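**Ticket 131 — gripper drops or tips the cup on rim grasps**

Opened by: Joonas Nurmi
Assigned: Reiko Ikeda
Where: Sturkora shared workshop, arm bench
Status: open, workaround in place
Month: March

**Problem**

The sorting build picks up fruit without trouble and fails on the cup. The arm goes to the right spot, closes, lifts a little, and the cup either slides out of the fingers or tips over before it clears the table. I logged 40 attempts on the cup in one evening, all started from the same home pose, and most of them ended with the cup on its side. The same script run on the banana and the apple gave me nothing worth writing up.

I changed one thing before this began. I swapped the finger pads. The old ones were peeling and I had a set from Jondham in the drawer. I did not write down the date, only that it was before the shelf got moved.

**Setup**

- Arm on the bench mount, standard two-finger parallel gripper
- Control script from Hinata Kawaguchi's branch, Sugiyama grasp planner, default settings apart from speed
- Speed turned down to half for all tests
- Objects on the white table: pepper, apple, cup, banana
- Objects put down by hand, no fixed positions

The head view is what the planner works from. It picks a target, moves the arm over it, then goes straight down.

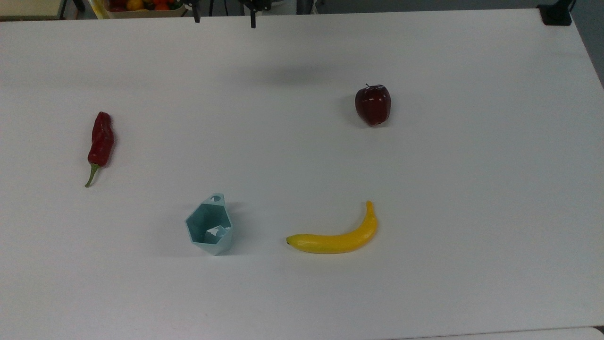
Does the planner need a separate grasp for the cup, or can it use the same one as the fruit?

It needs its own. Fruit is gripped from the outside across the middle, and an open cup is wider at the top than the gripper can span on our arm, so the grasp has to go over one wall with a finger on each side.

**Log**

*Joonas, 6:40 pm.* Recalibrated the head camera against the printed board. The error came out smaller than last time, so I don't think the camera is the cause. Ran the cup again. Same result.

*Joonas, 7:15 pm.* Checked the gripper for play by hand with the power off. The left finger moves slightly at the base when I push it sideways. Tightened both screws. It still moves, but less. Two of the next few picks held all the way to the bin, which had not happened before. Then it went back to tipping.

*Reiko, 7:30 pm.* Can you say which way it tips? If it always goes toward the arm, that's the close command pulling on the wall. If it goes any which way, I'd look at the descent.

*Joonas, 7:50 pm.* Toward the arm nearly every time. One went the other way, but I had bumped the table.

*Reiko, 8:05 pm.* Then the fingers are not centered on the wall. One touches first and drags the cup until the other one catches up. The fruit is heavier or rounder or both and just settles into the middle, so you'd never see it there. What's the pad thickness on the Jondham set compared to the old ones?

*Joonas, 8:20 pm.* Measured them. The new pads are thicker by a bit under 2 mm. I had assumed they were the same part.

*Reiko, 8:25 pm.* The planner has a pad thickness value in the gripper file. Hinata set it for the old pads. Please change it before touching anything else, and don't change the force yet.

*Hinata, 9:10 pm.* It's in two places, sorry. One in the gripper file and one in the wall grasp function, where I hard-coded it while testing and never took it out. Change both or it will still be off. I'll clean it up on my branch.

*Joonas, next session.* Changed both. The cup now stands still while the fingers go down, but I still get some drag on the close. Put a second camera at the side of the bench so I could see the fingers from low down, and paused the script at the bottom of the descent.
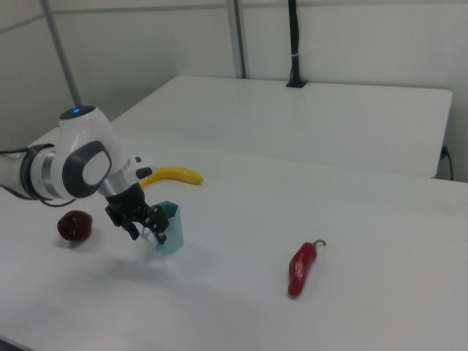 The offset is smaller than before, but I can't call it fixed. With the pad value corrected, the planner should leave an equal gap on each side of the wall, and I wanted to see if it did. Looking at the paused pose, the right finger appears to be pressed against the inner wall of the cup, and at that point in the script no close command has gone out yet. So there is contact on one side before the grasp starts. I moved the target outward in small steps until I could slide a strip of paper down between the finger and the cup on both sides. After that the drag on close was mostly gone.

*Setsuko Oda, 5:30 pm.* I read through this because I had a similar thing on the Redham gripper last year. Mine was a bent finger. Put a flat piece of metal between the fingers, close them on it at low force and look for light along the edge. If one finger touches only at the tip, shimming in software will work at one height and not at another.

*Joonas, 6:10 pm.* Did this with a steel ruler. There is a gap near the base on the left side. It's thin but it's there. I think that's the same finger that had the play.

*Reiko, 6:20 pm.* OK, so three things: pad value, loose finger, and possibly a bent finger. Leave the manual offset in for now and put a comment next to it with this ticket number.

*Renji Hirano, 7:00 pm.* There's a spare pair of fingers in the gray drawer under the vise. They have been used but they're straight. If you take them, write it on the parts sheet. A new pair is 3,000 yen plus shipping and I would like to put in one order for everything we need this month.

**Workaround**

1. Pad thickness set to the measured value in the gripper file and in the wall grasp function.
2. Manual offset on the wall grasp, outward from the cup center.
3. Speed stays at half for the cup. Full speed is fine for everything else.

**Still to do**

- Fit the spare fingers and repeat the ruler check (Joonas)
- Remove the manual offset after that and rerun the same number of attempts from the same home pose
- Move the pad value to a single place (Hinata)
- Label the drawer of Jondham pads with the thickness — they look identical to the old ones when they're in the bag

Ticket stays open until the rerun is done.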